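I finally rode the Skestilent home the long way on Thursday, and I have to write it down while my legs still remember it.

For anyone new to this page: the Skestilent is a folding e-bike with a belt drive and a little hub motor in the front wheel, and I have wanted one since I saw somebody carry one up the stairs at Pretthorpe station without even breathing hard. It took me all winter to save up (goodbye, takeout!) and then it arrived in a box so small that I thought they had sent me the wheels and forgotten the rest. Everything was in there. Pedals, charger, a tiny multi-tool, a manual with very small print, and a bike.

My old commuter is a Prado, a big steel thing with a rack and fenders, and I love it, I'm not getting rid of it. But it weighs as much as a dining table and it lives in a shed at the back of our building behind two other people's bikes. On a wet morning that is enough to send me to the bus. The Skestilent lives under the coat hooks! I unfold it in the hallway, roll it out the door and go. I have ridden to work more times this February than I did in the whole of last fall, and it has been a rotten month for weather.

So, the ride. My normal way home is the river path, flat as a plate, and I barely need the motor at all. The long way goes up over Udby hill and down the other side past the reservoir. It's 13 miles door to door and the first part of it is a wall. On the Prado I get off and push at the second bend every single time. I have pushed that bike past the same mailbox so often that I feel I should be getting letters there.

I put the Skestilent in level two of three, dropped it into an easy gear and just sat and pedaled. It hums a bit. You still work, I don't want anyone thinking it's a moped, my heart was going and I had my jacket unzipped by the church. But the mailbox went by and I was still on the saddle, and I may have shouted something at it. A man with a dog looked around. I waved!

The top is lovely at that time of day. You come out of the trees and the whole valley is there, with the lights just coming on in Pretthorpe and the road dropping away in front of you. I stopped and ate half a granola bar and let a couple of cars go by before I started down.

Going down was where I had been nervous, with those small wheels. They do feel quick. Every rough patch comes straight up through the bars, and on the first fast section I was holding on much too tight and my hands went numb. Halfway down I made myself bend my elbows and look farther ahead, and it all calmed down. The disc brakes are wonderful, way better than the rim brakes on the Prado, and I got around the hairpin by the reservoir without any drama. I would still not take it down there on ice.

Things I'd change, because I know somebody will ask. The front light is fine for being seen but it's weak on a road with no streetlamps, so I strapped my old one on as well. The saddle is a plank. I swapped it after a week for the one off my mountain bike, and now it fits me but the folded package is a little taller. And the battery button is on the underside, where you can't find it with gloves on, so every morning begins with me crouched in the hallway patting the bottom of a bike.

Battery, since that's the other thing people want to know: I left work with it full and came home with two bars out of five, and that was with the motor on all the way up the hill and the lights on for the whole ride. On the river path I charge it twice a week. I was expecting far worse in the cold.

I've also worked out the train trick. Folded, it slides in behind the end seats with the handlebar post facing the window, and then you can sit down next to it like a normal person. The first few times I stood in the doorway hugging it and apologizing to everyone.
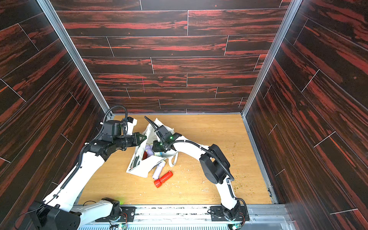 Two robot arms and a white tote bag

The club rides are starting up again now that it's getting lighter, and I'm going to bring the Skestilent to the first one and see what they make of it. Most of the group are on road bikes with skinny tires, so I expect some teasing, but the easy group goes at a chatty pace and there's a café stop in the middle with enormous cinnamon rolls. If you've been wondering whether to come along, come along! Any bike is fine. Bring lights, a spare tube and something warm for the ride back, and meet by the bus shelter.

I want to try the gravel track behind the reservoir next, the one that comes out by the old quarry. I've only ever walked it. The tires on the Skestilent are wider than they look and there's a chunkier tread that's supposed to fit the same rims, so I've ordered a pair. If they rub on the fenders, I'll take the fenders off and get a muddy back, and you'll hear all about it.

I also owe you the post about panniers. I haven't forgotten. The bag I bought clips onto the front block and it carries my lunch, my laptop and a pair of shoes, but it swings a little when I stand up on the pedals and I want to try it with a strap around the middle before I say whether I like it. The strap is coming in the same package as the tires.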